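# The Slow Return of the Weekly Mystery

July 19, 2021
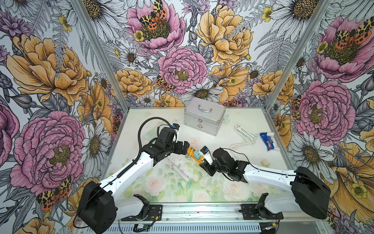

*Two arms over a white tabletop, with floral wallpaper behind.*

Csaba Farkas wrote his first script for "Rivadeneira" in April, in a rented room above a tire shop. The series follows a retired customs inspector in the port town of Zundudholm, and each episode closes its case before the credits. There is no season-long villain and no missing sister.

"I wanted something you could miss a week of," Farkas says.

The streaming service Usora turned the show down 2 times before ordering a short run. Its viewers were used to dramas that ended on a cliffhanger, and the first test audience kept asking when the real story would start. Farkas cut a subplot about the inspector's divorce and sent the pilot back shorter than before.

Bảo Quách edits the series. His rule is that every clue has to be on screen long enough for a viewer at home to catch it. For the fourth episode, "Gendurus," he went through 267 takes to find one where a ferry ticket could be read clearly. The ticket is visible for 28 frames.

The show has its weak spots. The inspector's nephew explains too much, and the harbor police are slow even by television standards. But the dialogue is good, the suspects get proper scenes of their own, and an episode fits between dinner and bed.

Farkas has ideas for around 100 more cases in a notebook. Usora has asked to see six.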